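The gripper that does well until you change the plate

Every vendor of a parallel gripper has the same video. A mug goes up, a mug comes down, the music swells. I have watched enough of them that when Clenach and Grulton both agreed to send hand-held versions of their two-finger grippers for a side-by-side trial, my first request was that we skip the mugs.

We ran plates and bowls instead. Mirjam Pfister, who spent years fitting end effectors on packaging lines before going freelance, drew up the list. Silvan Imhof did most of the gripping and nearly all of the swearing.

The idea behind hand-held grippers is easy to sell. A person squeezes the tool, a camera on it records what the fingers do, and a robot arm later learns from the footage. Because the fingers on the tool match the fingers on the arm, the skill is supposed to carry over. Supposed to. We logged 128 grasps over two days, and 116 of them ended with the dish where it was meant to go. On a spec sheet that would look splendid.

I don't trust it. A person is a wonderful cheat. When a rim starts to slide, Silvan's wrist turns before he has noticed anything, and the grasp is saved by thirty-odd years of clearing tables. An arm running the same motion has no such luck. Mirjam scored a second column for what she called rescues, and it filled up faster than either maker would like.

Large plates caused most of them. Pinch one at the rim and the weight hangs far out from the pads, so any play in the linkage turns into droop at the far side. Soft pads help with the bite and do nothing about the leverage. Bowls were kinder, small plates kinder still.

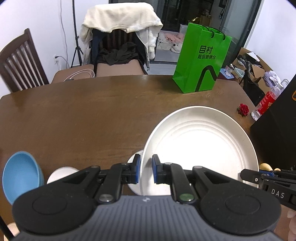

What the camera misses

Both makers talk up the view from the tool, and for lining up on a rim it is good. You get the fingertips and the edge between them. What you don't get is force. A light touch and a hard squeeze can look much the same on video, and glossy tabletops throw back reflections that can muddle an edge-finding program.

Bepari, whose software we used to sort the recordings, says lighting can be evened out afterward. Maybe. Its filter threw out clips Mirjam considered perfectly clean and kept one in which Silvan had plainly missed.

Would I buy either? For collecting practice footage with light dishes, the Clenach felt tighter at the pivots and I'd lean that way. The Grulton was easier on the hand after an hour. Neither company could tell us how its pads hold up past 2,000 grasps — a modest number for anything meant to work in a kitchen. Mirjam has asked both for wear data. Clenach has promised to send some in November.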